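Two Grippers, One Simulator, and What We Can Claim — speaker notes
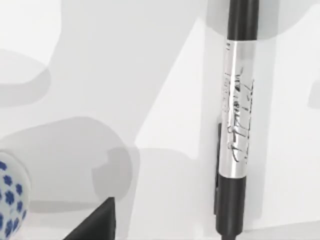 Does a good score in simulation tell you which gripper to buy? Only that one of them deserves an afternoon on the real arm, and in our case even that was shaky.

Opening. Say who I am, thank Seija Laaksonen for the slot. Mention that I was asked for a winner and don't have one. Let the people who came for a winner leave early if they like.

Slide 2, what we compared. Two parallel grippers, the Postik and the Tremiteck. Same arm model, same controller, same wrist camera position as near as we could get it. The fingers are different lengths, so the camera sees a different amount of fingertip in each case. Dilwyn Morgan thinks this is minor. I don't, and I'll come back to it.

Slide 3, the numbers. 338 simulated attempts in total. After throwing out runs where the scene loaded badly we kept 200 for scoring, split evenly. 132 of those ended in a grasp that held through the lift. The Postik came out ahead. Pause here. Someone will write down "Postik ahead" and stop listening, so go straight to the next slide.

Slide 4, why I don't trust slide 3. Friction. We used the default contact settings for both sets of fingertips. The real Postik pads are soft, the real Tremiteck pads are hard and ribbed, and the simulator was told they were the same stuff. When Niilo Keskinen lowered the friction a little on both, the order flipped. If a ranking flips on one setting that none of us measured, I wouldn't put it in a purchase request.

Slide 5, shiny things. Point back at the marker on the title slide: silver barrel, bright streak down the left side, black at both ends. The close view shows the clip side nicely and leaves out both the tip of the cap and the base. From there the controller has to guess how tall the thing is. Also note the shadows on the white table, some of them darker than the edge you'd like the camera to find. Ask the room how many of their test objects are matte cubes. (Wait. Don't fill the silence.)

The lettering on the barrel is too blurred to read at this range. Hauwa Ugwu asked if we could use printed text to work out which way an object is turned. With this render, I wouldn't try it.

Slide 6, vendor claims. Both vendors say "handles everyday objects." Ask which objects, standing or lying down, and how many tries. Talukder sent us a video of their controller doing clean picks on upright items, with no failures shown. I asked for the failures in writing and I'm still waiting. Keep this part short, I get cross.

Slide 7, the camera issue. Back to Dilwyn's point. Longer fingers take up more of the wrist view, and the detector was tuned on the shorter ones. So the Tremiteck may have lost some attempts to a camera problem and had them marked down as gripper problems. We logged both under "missed." That was my mistake and I should say so on stage.

Slide 8, what we'll do in March. Measure the pads. Retune the detector for each finger length. Repeat on the real arm at the Pestora bench, with the same objects, and write down the failures by cause. Tyyne Lappalainen will score the runs without being told which settings were used. She can't be kept from seeing which gripper is on the arm — no way around that, so admit it.

Questions I expect.

"So which would you buy?" Neither yet. Borrow both.

"Isn't simulation getting better all the time?" Probably. Ask what they checked it against.

"Can we have the logs?" Yes, once the missed column is split. Give them my email, not Niilo's.

If time runs short, drop slide 6. Keep slide 4 whatever happens.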